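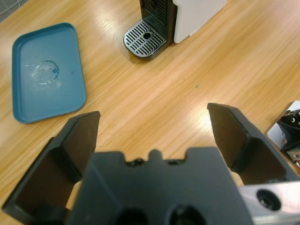
¿Qué se presentó en la jornada de puertas abiertas?
El puesto de café con dos brazos robóticos, la segunda línea de trabajo del proyecto Susora.

La jornada se celebró el 25 de marzo de 2022 en la sede de Brallance en Berkemton. Se registraron 55 visitantes, entre ellos dos técnicos de Boonchu. 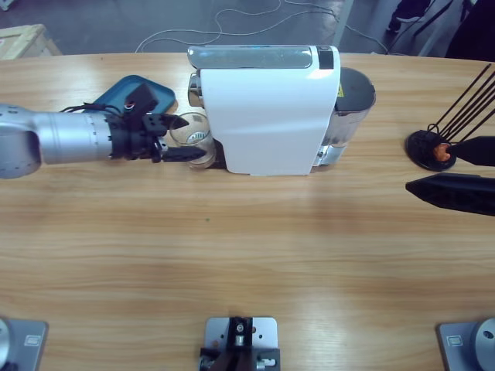

El turno de preguntas se centró en los plazos y en el coste de mantenimiento. Del presupuesto de difusión quedan 521 euros, que pedimos trasladar a la próxima visita, prevista para septiembre.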